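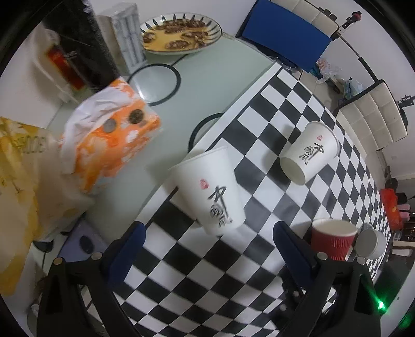

Nendwood Ceramics Workshop, glaze notebook
July, Sunday session. Entry by R. Carrasco.

Purpose. To continue the line blend between the Cleder ash base and the Pacheco clear, and to establish whether the crazing recorded in the previous firing is attributable to the glaze or to the clay body.

Materials. Test tiles were cut from the grey stoneware and from the white stoneware, all bisque fired in the small kiln. The ash was washed twice and passed through the fine sieve. Colleagues should note that the new bag of feldspar is a different grade from the old one. The bags are to be kept apart until both have been tested, and the date of opening written on each.

Method. Dry batches of 200 grams were weighed for each end of the blend. The blend was carried across in 11 steps, with each mixture stirred by hand, rested, and sieved again before dipping. Tiles were dipped for a slow count of two, and the lower edge was wiped back with a damp sponge. Step 6 was mixed too thick on the first attempt and was thinned with water by eye. The quantity was not recorded. That tile should be disregarded when comparing colour.

Firing. The kiln was loaded at 9:30 in the morning with the grey tiles on the lower shelf and the white tiles above. The top shelf was left for the Ploduvham order, as agreed. Cones were placed at the front and back. The damper was closed slightly later than the schedule calls for, the log sheet having been left in the other building.

Observations. The ash end is a dry, mottled olive on the grey body and closer to straw on the white. Colour softens evenly towards the middle of the blend. Crazing is present on the white tiles from the centre onward and becomes finer as the proportion of clear increases. On the grey body it is confined to the last 2 tiles. The back cone was down further than the front, so the kiln is still firing unevenly.

Assessment. The body appears to be a factor, although the clear is not a good fit on either clay. A small addition of silica is the obvious next trial. The steps nearest the ash end are worth repeating on a curved form, where any tendency to run will be easier to judge.

To be done. Repeat step 6 by weight. Order cones. Label the grey offcuts in the damp cupboard. Ask Rodrigo (myself, for the benefit of whoever reads this first) for the silica figures before mixing anything further. The ash bucket lid is cracked and needs replacing.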